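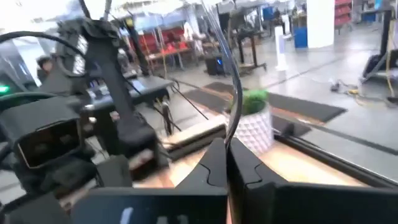
Progress report — Honeo evening English classes

Search this site Enter keyword Go

To: Clodagh Ó Conaill, Akiletti Fund
From: Aisling Lenihan, Honeo
August 4, 2024

Clodagh — short one this time, the longer narrative comes with the final accounts. Headings are the ones on your form.

Enrollment

161 learners signed up since the grant started. Beginners filled first, as expected. Intermediate slower but caught up after the flyers went out through the school and the bus depot. Waiting list for beginners is still open and I would rather not close it. Most new people hear about us from a cousin or a coworker, very few from the website.

Attendance dips whenever the packing plant changes its shifts. We've started letting people swap between the early and late class without asking first. Messier registers, better turnout.

Teaching

Two paid teachers in post, both staying on through the fall. We moved to the Clenent workbooks in May. Mixed feelings. Listening units are good, learners like the short dialogs, but the grammar pages go too fast for anyone who hasn't been in a classroom in years. Teachers are writing there own bridging sheets for units on past tense and on prices and measurements. Copies can be sent if you want them.

Pronunciation evenings — popular, noisy, running over time every week. Would like to make these a regular thing in the next period.

Conversation table

Informal part of the week, no workbook, no register beyond a head count. Topics so far: calling a landlord, reading a pay stub, parent-teacher meetings, what to say at the pharmacy counter. The landlord one got so heated we ran it again the week after. Several learners asked for a session on voicemail, both leaving one and understanding one. Planned for next month.
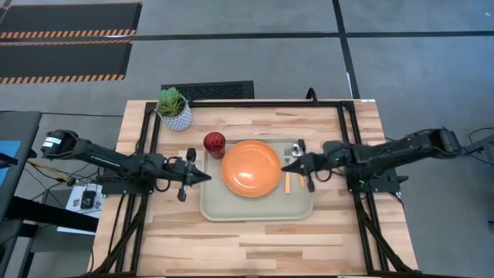

Wooden table, with the red cup.

Assessment

21 learners have taken the level test so far and the rest are scheduled before the end of the grant. Scores to follow once the marking is checked by the second teacher. Please don't read anything into the early numbers, it was the keenest group that went first.

Speaking test is the bottleneck. Each one takes a teacher out of class. Looking at doing them in the half hour before the early session.

Childcare

Running on both class nights. Hailu Childcare has been reliable and the invoices are clear. Costs are over the budget line, mostly younger kids than we planned for, which means more staff in the room. We are covering the gap from printing (underspent after the workbook switch). If that needs a formal budget change let me know which form, I found two versions on your site.

Problems

Heating in the upstairs room was never fixed, fine now, will matter in winter. Late reciepts from our side for spring travel — sorry, they are attached to this one. Bus cards ran out once and we were slow to reorder.

Next period

Finish level tests. Voicemail session. Decide on Clenent or something else for beginners. Fall timetable out to learners in three languages. Would also like a phone call with you about whether the fund will consider a second year, even an informal answer helps me with the teachers' contracts.

Receipts and register summary attached.

Aisling

Contact Honeo | © 2024 Honeo | Back to top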